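Storkard: single volumes or the collected edition for a school reading room?

Posted by Imani Fitzsimmons

Our reading room holds a small collection of long-form comics for students aged 14 and over. We have been asked to add Storkard in full. The series is available in two forms: the original 13 single volumes, translated by Devis, and the newer collected edition from Pettigrew, which binds the same material into fewer and much heavier books. We have funds for one or the other.

Two concerns have been raised by staff. The first is whether the text differs between the two editions, as one teacher recalls a chapter in the lighthouse story that she could not find in the copy lent to her. The second is durability. Several of our thicker books have split at the spine within a school year. Guidance from members who have handled both editions would be appreciated. We would also welcome advice on recording the condition of used copies, as a former student has offered us a set of the singles.

Gonzalo Goicoechea

The editions are not identical. The Devis translation was prepared while the series was still running, and certain names changed partway through. The harbor master is "Orrin" up to volume 4 and "Oren" afterward. Pettigrew corrected this and retranslated the first third of the story. The dialogue there is plainer and, in my judgment, closer to the tone of the later chapters. Readers who found the opening stiff on a first attempt may find that it improves considerably.

The chapter your colleague remembers is the short piece called "Low Water." It appears at the back of volume 9 in the single edition. In the collected edition it has been moved to follow the funeral, where the author is said to have wanted it. It has not been removed.

With respect to used copies, I recommend that each volume be examined and photographed before the offer is accepted.

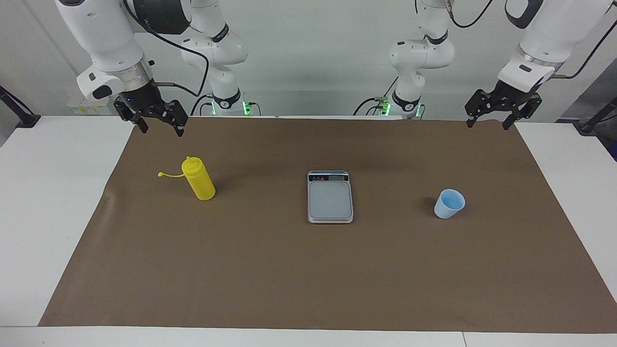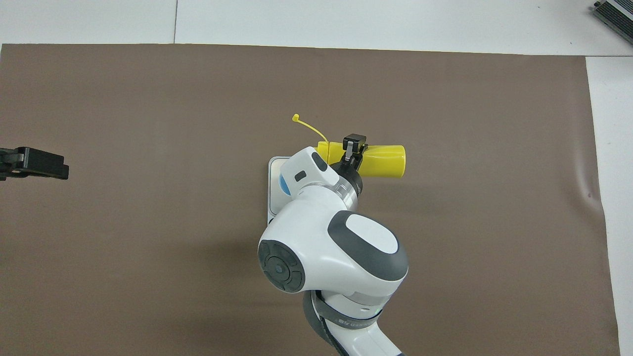
Donated comics should be checked for loose signatures, missing color pages and writing in the margins before they are entered in the catalog. In the singles of Storkard, the color pages fall at the front of volumes 1, 6 and 11, and they are the first to come away. Lay each book closed, then open at the center, and record both positions. The surface beneath should be a single flat color without pattern, so that the edges of the cover can be judged. A smooth matte brown sheet like the mat in the second picture is suitable, and it can be seen there how clearly a bright yellow item stands out against it. The covers of the early volumes are pale and will show equally well. Keep the photographs with the accession record.

Ehsan Ahmadpour

Singles. The collected books are too heavy to read on a bus, and if one goes missing you have lost a large part of the story.

Mortimer Benavides

I must respectfully disagree in part with the preceding reply. Our library placed both editions on open shelves. The collected edition is sewn and the singles are glued, and it was the singles that required repair. Volume 2 was withdrawn after its pages separated at the midpoint, and we were unable to obtain a replacement at a reasonable price, as the Devis printing is no longer in stock with our supplier.

I would add that the art of the harbor chapters benefits from the larger page. The double-page storm drawing loses much of its center in the singles, where the binding is tight. Students who had formed a poor opinion of that sequence revised it on seeing the Pettigrew version.

If the donated set is sound, the reading room might accept it for loan and purchase the collected edition for use on the premises. The loan copies should carry a note on the change of the harbor master's name, as students do ask about it.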